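Last updated: June

The Madlow Walk-Through: A Vacation Rental Checklist, With Remarks
By Graciela Vergara | Wednesday

Madlow is a lovely lake town with 687 year-round residents and, by my reckoning, one working smoke alarm per porch swing. I do this check within ten minutes of getting the keys, before anyone opens the wine.

[ ] Smoke alarms. Press the button on every one. At the Bergeron cottages the upstairs alarm was in a kitchen drawer, "resting."

[ ] Carbon monoxide alarm. Needed anywhere with a gas stove or a fireplace. A plug-in air freshener is a different product.

[ ] Two ways out of each bedroom. Open the window all the way. If it has been painted shut since the previous owner, sleep in another room.

[ ] Deck and stairs. Lean on the railing gently, with your feet well back. Stilstead Lodge passed. Its neighbor swayed in time with me. 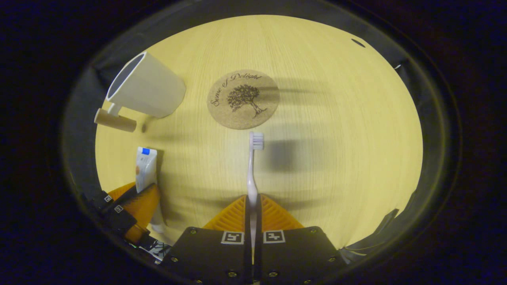
[ ] Hot water. Run the bathroom tap for a minute, then test it with your wrist. Older places up the hill come out fit for lobster – ask the owner to turn the heater down.

[ ] Outlets near sinks. Press "test," then "reset." If neither does anything, dry your hair in the hallway.

[ ] Dock. Check for loose boards, a ladder and a life ring. The ring should not be nailed to the boathouse wall as decor.

[ ] Fire extinguisher. Needle in the green. Behind 8 folding chairs does not count as "within reach."

[ ] Address. Write it on paper and stick it to the fridge. Cell service quits 200 yards past the Isitberg turnoff, and "the blue one by the water" describes most of the county.

If anything fails, message the owner with a photo and a polite tone. Save the other tone for the second message.

Comments (3)

Colin Rowbotham: Add the grill. Ours was parked under a vinyl awning with a melted corner.

Mélanie MacDonald: We own a place on the east shore and our life ring IS nailed up. Fixing it this weekend.

Gordon Friesen: Does the wrist test work for hot tubs? Asking from the hot tub.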